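Up at six and wrote for an hour before the post came. The piece on the housing levy is still too long. I have cut the section on rents twice and it keeps growing back, mostly on account of the figures, which people will ask for if I leave them out.

The council papers for the budget meeting arrived at ten. They run to 226 pages and the part that matters is on four of them. The Brudeseck centre is to lose its grant from March. The saving is put at 3,000 a month. The same papers give the consultants at Lambrakis a further extension for their review of spending, with the sum held back as commercially sensitive. I wrote to ask for it. I expect to be told the same thing in a longer letter.

Flora Gunn rang at lunchtime. She has been through the papers as well and found something I had missed. The waiting list for council flats in Musley stood at 675 in the autumn, and the budget has no line for building any. There is a line for "options appraisal". She wants to put this at the top of the leaflet. I said the Brudeseck grant should go first, as people know the place and use it. We talked it round for half an hour and settled on the list first and the centre second, with her wording for one and mine for the other.

I argued with her a bit about tone too. She thinks we should answer the question of where the money would come from before anybody asks it. I think that if we begin there we will never get on to anything else. The people proposing the cuts are not made to say what the cuts will cost in two years, when the families who used the advice desk turn up at the hospital or in court. But she is probably right that it has to be in there somewhere. I have drafted a paragraph on the upper bands of the levy and sent it to her.

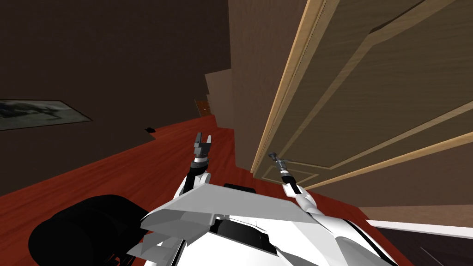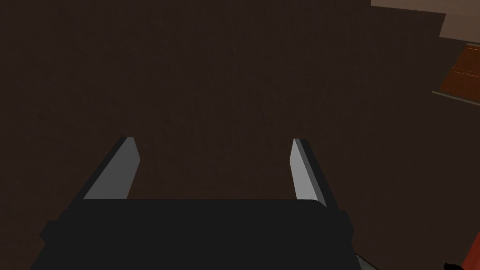
Filed under: Diary, Local government

Went down to the meeting at seven. The public seats were nearly full, which I haven't seen since the library business. The finance chair read his statement without looking up and used the word "sustainable" a good deal. He was asked whether anyone had worked out what happens to the people who now go to Brudeseck for help with their benefits. He said officers would be monitoring the position.

A woman at the back asked what that meant and was told that questions from the public had to be sent in beforehand. She said she had sent one in. It was found, after some looking, and she was allowed to read it. It was a better question than any the councillors managed. She wanted to know why the reserves could be used for the Okside car park and not for wages. The answer was that one is capital and the other is revenue. That is true as far as bookkeeping goes. It was still a decision, made by the people sitting there, and I would have liked one of them to say so.

The vote went through by a margin of 4. Two of those who spoke against it abstained when it came to hands. I wrote both names down and will write to them in the morning, politely.

Walked home with Flora as far as the bridge. She was less gloomy than I was. She says a margin that small can be turned before the full council sits, and that she will start with the two abstainers as well, so we had better agree who writes to which. I am to do the older one.

Had toast, read the rents section again and cut the second table. The leaflet has to be at the printer's by noon.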